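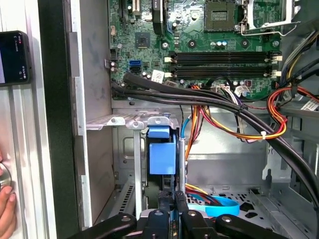
Flastier demonstration cell, PC tower station. CPU socket and memory slots, seen from the wrist camera.

Flastier Demonstration Cell
Open-case handling for electronics service and recovery

Overview

The Flastier cell is a bench-scale robot station for work inside open desktop computers. It is set up in the demonstration room at Flavach and can be seen running on open days and by arrangement. Visitors see the same hardware and software that ships with the product. There is no separate show version.

Demonstrations use ordinary desktop towers with the side panel off. Cabling is left in place. A tower with the power leads and drive cables still routed across the board is a harder job than a bare motherboard on a fixture, and most of the questions we get from service shops concern cables.

What is demonstrated

Memory modules. The arm approaches the slots from above, opens the retaining clips and seats or removes a module. Insertion force is logged and shown on the operator screen.

CPU socket. Approach and alignment over an open socket. Contact pins are easily bent, so this part of the program runs at reduced speed with a lower force limit. Placement of a processor is shown on request, using scrap parts.

Cable handling. Moving a SATA or power lead aside and holding it clear. Results depend on cable stiffness and on how the case was originally wired. Bundles tied close to the board may need to be freed by hand first.

Drive bay. Reaching into the cage area and operating plastic latches. Cases with a support bar across the bay need a different approach angle, selected in the job file.

Gripper and camera

The gripper has two black fingers on bolted links. Fingertips are exchangeable and are held with screws; no adhesive is used. The camera sits at the wrist and looks down past the fingers, so the fingertips stay in view during approach. The picture is sent to the operator screen without overlay unless the overlay is switched on.

Lighting is fixed to the bench, with none on the arm. Metal drive cages and socket levers reflect strongly, and a lamp that moves with the wrist makes this worse. Shops with strong overhead lighting should mention it when booking, as exposure can be set to match before the visit.

Typical session

Groups are limited to 6 visitors. A session takes 30 minutes at the bench, plus time for questions.

The operator starts with a manual pass over the open case to check clearances, then loads the job file. Visitors may ask for a step to be repeated or for the speed to be changed. Failed attempts are left in the run log, and a copy of the log can be taken away.

Visitors may bring their own tower. Please remove the side panel and disconnect mains power beforehand. Cases with liquid cooling are not accepted. Glass panels must be left at the door desk.

Open day, July

The July open day at Flavach has two stations. The first runs the PC tower job described on this page. The second, provided by Lindqvist, covers fixtures and bench frames in aluminum profile. Doors open at 9:00 a.m. and the last session starts at 3:30 p.m. Booking is required for the tower station only.

Sukumwood handles bookings and service for customers outside the Flavach region and will have a desk in the entrance hall. Lead times and spare part prices are available there — they are not published on this page.

Included with the cell

Arm with wrist mount
Two-finger gripper
Fingertips, 6 pairs
Wrist camera with cable
Controller and operator screen
Bench light
Job files for 7 case layouts

Not included

Bench frame, part trays, antistatic mat and wrist straps. Bench frames can be ordered from Lindqvist with the mounting holes already drilled.

Notes

The cell is not rated for work on powered equipment.
Hands must be kept clear of the arm during automatic operation. In manual mode an operator may steady the case or hold a part, with speed limited by the controller.
Additional case layouts can be recorded by the customer. Training for this is booked separately through Sukumwood.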